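Cómo llevar un cuaderno de entrenamiento durante un ciclo de ocho semanas

Esta guía explica cómo preparar y usar un cuaderno de papel para registrar sesiones de fuerza y acondicionamiento. Sirve cualquier libreta cosida de tamaño A5. La que repartimos en el club tiene 156 páginas numeradas y alcanza para un ciclo completo, las pruebas del principio y del final y unas hojas de notas.

Antes de empezar

Deja en blanco las dos primeras hojas para el índice. En la tercera anota tu peso corporal, las lesiones que arrastras y las marcas de partida en sentadilla, peso muerto, press y remo. Si no tienes una marca reciente, escribe «sin dato» y complétala durante la primera semana. No pongas marcas de hace dos temporadas.

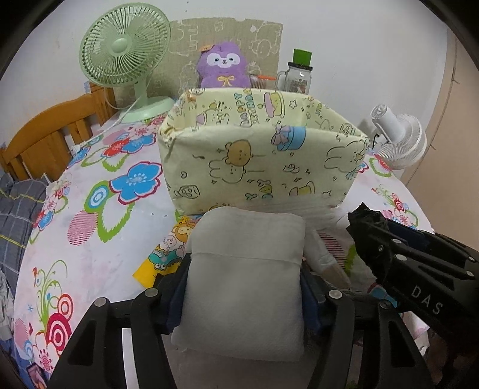

Club Vendard · Sección de fuerza y acondicionamiento

Paso 1. Prepara la página de cada sesión

Usa una página por sesión, aunque sobre espacio. Arriba van la hora de inicio, las horas dormidas y una nota de ánimo del 1 al 5. Debajo traza una línea vertical que deje un tercio de la página a la derecha. La columna ancha es para el trabajo hecho y la estrecha para los comentarios.

Paso 2. Apunta las series mientras descansas

Escribe siempre en el mismo orden: ejercicio, peso, repeticiones, series. Por ejemplo: sentadilla, 85 kg, 5 x 3. Si una serie sale incompleta, anota las repeticiones que hiciste y rodea la cifra con un círculo. No la taches ni la corrijas después. En los circuitos por tiempo basta con el resultado final y el tiempo de la primera ronda, que luego ayuda a ver si saliste demasiado rápido.

Paso 3. Escribe una frase al terminar

Tienes que hacerlo antes de ducharte. Una frase sobre lo que pensaste en el momento más difícil: si quisiste parar, en qué repetición, qué te dijiste para seguir. Ryan Bunting, que lleva el grupo de las 7:00, pide a los suyos que la escriban en segunda persona («bajaste el ritmo en la cuarta ronda»). A algunos les funciona y a otros les resulta forzado. Prueba una semana y decide. 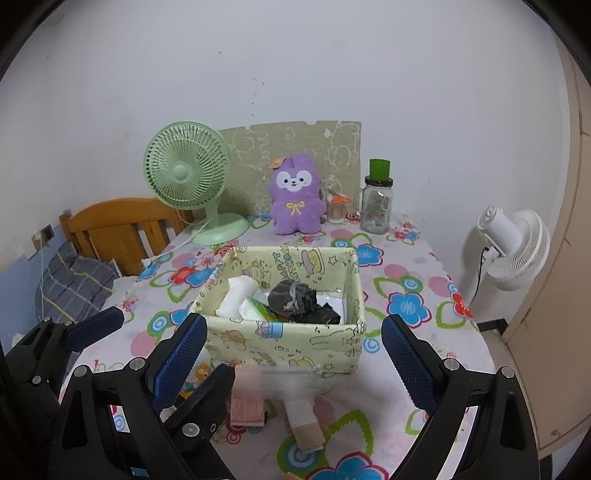
Las frases pueden ser muy cortas. «Agarre flojo, cabeza bien» ya es suficiente. Lo que conviene evitar son las valoraciones generales del tipo «mal día», que al releerlas no dicen nada.

Paso 4. Revisión semanal

Reserva un cuarto de hora. Lee las páginas de la semana y copia en una hoja aparte los círculos que se repiten en el mismo ejercicio. Dos semanas seguidas con círculos en el mismo levantamiento es motivo para hablar con tu entrenador y bajar la carga. Anota el cambio en el índice con el número de página.

Paso 5. Cierre del ciclo

En la semana 8 repite las pruebas del comienzo, en el mismo orden y a la misma hora. Escribe los resultados junto a los de partida. Si el peso corporal ha pasado de 85 a 84 kg, por ejemplo, apúntalo también, porque cambia la lectura de las dominadas y del remo.

Dudas frecuentes

¿Puedo usar una aplicación? Sí, para los números. La hoja de cálculo Nerell del club admite las mismas columnas. Las frases del paso 3 van en papel.

¿Qué hago si falto a una sesión? Deja la página con el motivo escrito y sigue por la siguiente.

Las libretas se recogen en la recepción de la sala Stevau, y el próximo ciclo comienza en mayo.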